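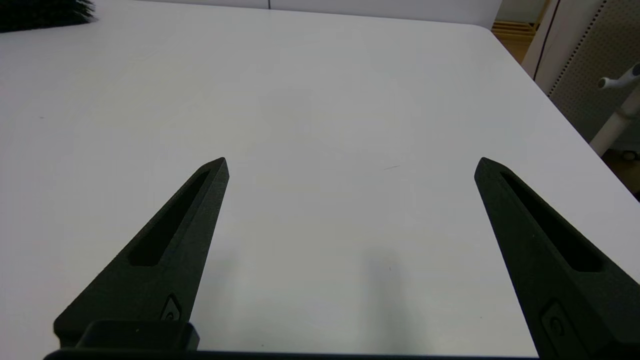

The white table at Malteden, June

Progress report to the Tzavaras fund: kitchen and food program at the Wandus house

This report covers the second period of the grant. In the last one I wrote that the kitchen was not open yet because of the drains. The drains were repaired in April, and since May we cook on the ground floor again.

We planned 100 meals per week and we are now serving a little less than this in the weeks with school holidays. In the whole period we served 1,110 meals. Most guests are older people from Malteden, but more families come from the Vurno side since the bus line was changed. For them we moved the evening meal to 5:30, and it was a good decision.
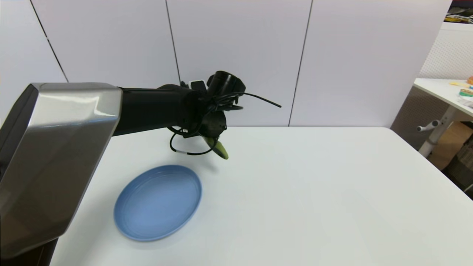
A green banana and the light blue plate

Costs of fresh food were higher than in our budget. Fruit and eggs are the main problem. We moved a part of the money from printing to food, as agreed by phone, and the table in the annex shows the new lines. The cooking course has 18 people registered. It was planned for 3 evenings, but the participants asked for one more and we would like to offer it in the autumn.

One thing is late. The second refrigerator was delivered with a damaged door and we sent it back — the supplier promised a new one, without a date. Until then we buy milk and meat in smaller amounts, 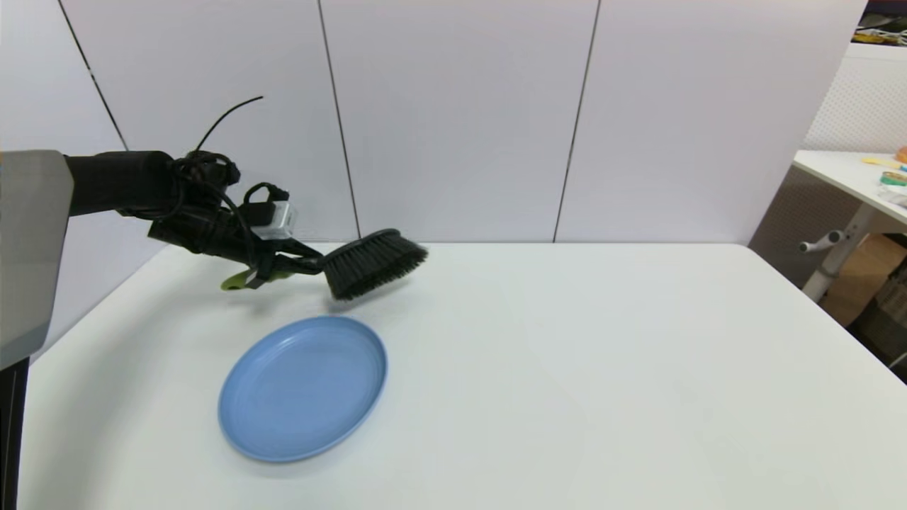

and this takes more trips and more fuel than we calculated. I ask you kindly to accept these transport costs under the line "Other". The receipts are attached.

For the next period we need your answer about the autumn course before the end of August, so that we can reserve the room.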